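Urnent Guillot Firm Ground Football Boots

Back in stock in most adult sizes from Sunday, March 3, 2024.

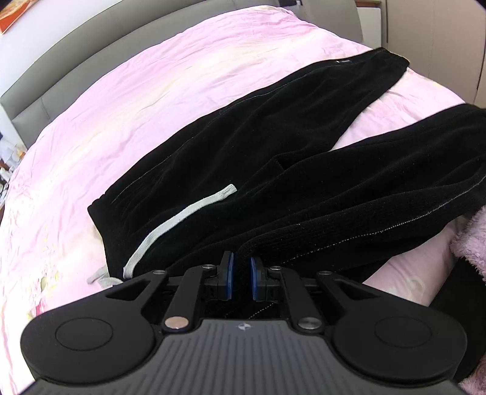
The Guillot is Urnent's leather boot for natural grass. It sold out at the start of February and this second delivery is the same boot with a slightly longer tongue and a new set of laces. The black and white pair has come back first. The all-black will follow.

The upper is calf leather over the toes and instep, with a synthetic heel. Leather gives a little with wear, so buy your normal size and expect them to feel snug for the first two or three matches. If you have wide feet, go up half a size. The soleplate has moulded conical studs — these are for firm, natural pitches only, and Urnent will not accept a claim on a pair worn on artificial grass.

Players who train on 3G should look at the Sernerus instead, which has shorter studs and a softer insole. It comes up narrower than the Guillot.

Care: wipe off mud with a damp cloth, stuff with newspaper and leave to dry away from radiators. Plinov leather balsam is sold separately.

Sizes: UK 6 to 12, half sizes to 11
Weight: 20 g heavier per boot than the first version
Stock at our warehouse: 832 pairs
Product code: 1826

Boots can be returned unworn in their box. Please try them on indoors, on carpet, with the socks you play in. Name and number printing is not available on this model.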